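Kitchen Corner | Counters & Small Appliances | Tips

By Bernadette Kowalczyk
January

Every winter, once the cookie tins are washed and put back in the basement, I get the itch to take everything off my kitchen counter and start over. I don't mean a remodel. I mean a dishpan of warm water, an old towel, a pot of coffee and a morning with the radio on. My counter is not a large one. The usable stretch between the sink and the wall comes to 35 inches, and over the years I have tried to fit a coffee maker, a toaster oven, a bread box, a crock of spoons, the mail and a sleeping cat onto it, so I feel I have earned the right to a few opinions.

A good many of you have written in asking about toaster ovens and where on earth to put them, and a few of you asked about mugs, so I am going to take those together with the other odds and ends that live near the coffee. Get yourself something warm to drink first, if you like. I tend to go on.

Start with the big thing

Whatever is largest on your counter gets placed first and everything else has to be polite about it. For most of us that's the toaster oven or the microwave. I like mine at one end, turned so the door opens toward the open part of the counter and I can set a hot tray straight down next to it without carrying it across the room. For years I had it square in the middle, facing out, and I'd pull the tray and then stand there with a mitt on, looking for someplace to land.

Do read the booklet about clearance. They all want breathing room at the back, the sides and the top, and the amount differs from one maker to the next, so I won't give you a number. If the booklet is long gone, most companies will have it on their website under the model number, and the model number is usually on a label on the outside somewhere low down or on the back. Write it on a bit of masking tape and stick it inside the nearest cabinet door while you're at it. And please don't keep the bread on top of the oven! I know it's handy. My neighbor Clyde Calloway melted a bag of hamburger buns onto his and was picking at it with a plastic scraper until Easter.

Crumbs go in the tray and the tray comes out, and I am amazed how many people own one of these ovens for years and haven't met the tray. Unplug the oven, let it go completely cold, slide the tray out over the sink and give it a wash. For the glass door I make a paste of baking soda and water, spread it on thin, leave it while I do something else, and wipe it away with a damp cloth. Then wipe it again, because baking soda leaves a haze that you won't notice until the sun comes around in the afternoon. On a light-colored finish I stay away from anything scratchy. A soft cloth and dish soap will do the outside, handle included, and the handle is always greasier than you'd think.

A mat under it all

I came late to mats. I thought they were one more thing to wash, and I suppose they are, but a big one that covers the working part of the counter has saved me more wiping than it costs me. Crumbs show up on it, spoons don't clatter, and when I need the space I can pick up the whole works and shake it out over the back step. I go for brown or something close to it, being a coffee drinker.

What I'd caution you about is heat. A mat that is perfectly happy under a mug may not be happy under an oven, even an oven with feet, so check what yours is rated for before you park anything on it that gets hot. If the label doesn't say, keep the hot appliance on the bare counter and let the mat begin where the oven ends.

Measure before you buy one, too. I bought my first from a shop called Rolon, a lovely thick thing, and it was 2 inches too deep and curled up against the backsplash like a potato chip. You can trim some of them with a utility knife and a straightedge. I trimmed mine crooked, and it is now under the dog's dishes.

Mug trees, which I defend

People have feelings about mug trees. My sister-in-law thinks they belong in 1985. I think they are the cheapest way to get a shelf of your cupboard back, and I've had a plain wooden one going on ten years now. The sort I like has a flat base, an upright post and short pegs, with no carving or curlicues to catch dust. Stand it toward the front, where your hand goes anyway, and save the back of the counter for things you don't reach for every day.

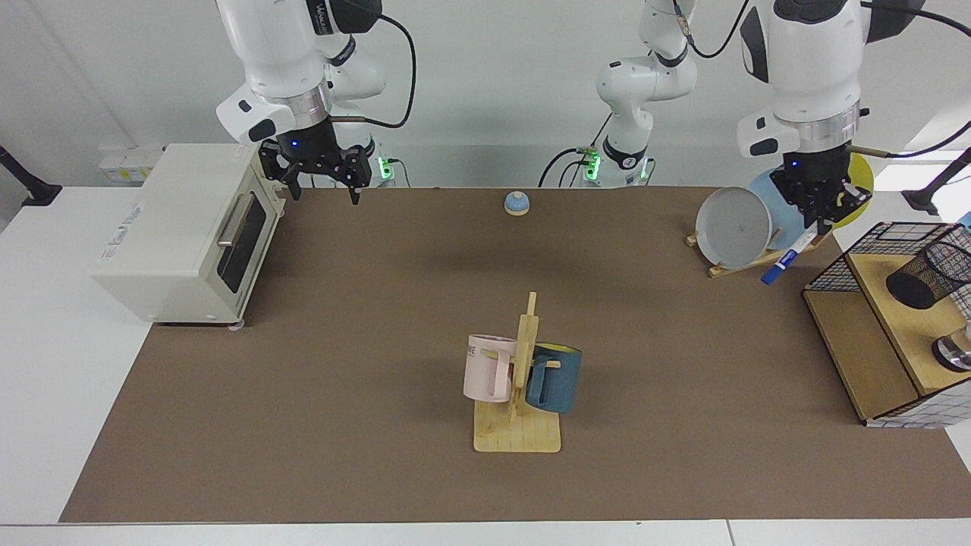 Toaster oven at one end, the mug tree with two mugs up front, and the little blue-topped bell toward the back.

Before you hang a single mug on a new tree, put your hand on top of the post and rock it. If it wobbles, look at the underside of the base. Nine times out of ten the post is held by one screw, and a quarter turn will snug it up. If the base itself has warped a little, stick-on felt dots will level it, and you can double up the dots on the low corner. Garnet Sutherland, who has refinished more of my furniture than I care to admit, taught me to check for loose pegs at the same time. A peg that turns in its hole wants a drop of wood glue, a wipe with a damp rag, and to be left alone overnight. He'd want me to add that you should get the old glue out first if there is any.

Load it low to high and go around as you go, so that you never have all the weight on one side. Heavy stoneware goes on the lower pegs. Short pegs won't hold a mug with a fat handle very well, so try each one and give it a tiny nudge before you trust it. The ones that slide, put in the cupboard. I hang only the mugs we use in a day, and the souvenir ones can stay behind a door where they don't gather kitchen grease.

Bare wood near a sink dries out and gets a fuzzy feel to it after a while. Twice a year I wipe mine with a barely damp cloth, let it dry through, and rub in a little food-safe mineral oil with a piece of old T-shirt. Let that sit for an hour or so and buff off what's left. Skip the olive oil, please. It smells fine the first week and not at all fine by the second month.

The marker

Keep a whiteboard marker in the kitchen. I can't think how I got along without one. I write on the outside of glass jars with it (what's in there and when I filled it), on the lid of the leftovers, and on the little board by the telephone where we keep the list. Dark blue or black reads best from across the room. It wipes off clean glass with a dry finger, and if it has been on there a good while, a dab of rubbing alcohol on a cotton ball will lift it. Try it in a corner first on plastic, as some plastics hold on to the color and will be labeled SPLIT PEA for the rest of their days. I don't write on bare wood with it at all, or on the painted outside of an appliance.

Whiteboard markers like to be stored flat. Stood on end for weeks, the ink settles and you get that faint gray scratchy line. If yours has gone faint and the tip is still good, cap it tightly, lay it down overnight and try again before you throw it out. Mine lives in the drawer with the rubber bands, and when it goes missing I know to look in my husband's shirt pocket.

And the bell

I have a soft spot for a bell in the kitchen, the push-down kind you'd find on a shop counter. Lucinda Calloway gave me mine when I had my knee done, so I could ring for tea, and I'm afraid I enjoyed it very much. These days it means supper. It gets everyone down from upstairs without my hollering, and it's a nice job for a small child who wants to help and isn't old enough for knives.

Should the ring go dull, it's generally one of a couple of things. Either the dome has worked loose, in which case tighten it gently, or there is a bit of kitchen gunk between the dome and the striker. A dry toothbrush will get in there. Don't dunk it. Painted domes get a soft damp cloth and no metal polish, which will take the color right off.

One last habit

At night, after the dishes, I put the counter back. It takes me 3 minutes by the stove clock: mugs on the tree, marker in the drawer, crumbs off the mat, oven unplugged. Some nights it doesn't get done and the world keeps turning, but I do like coming down in the dark to a clear space and my cup where I can find it.

Lyle Whitfield wrote to ask what takes candle wax out of a wooden cutting board. I've got two methods and I want to try them both on my own board before I tell you which one to use, so that will be in February, along with the rest of the letters about cast iron.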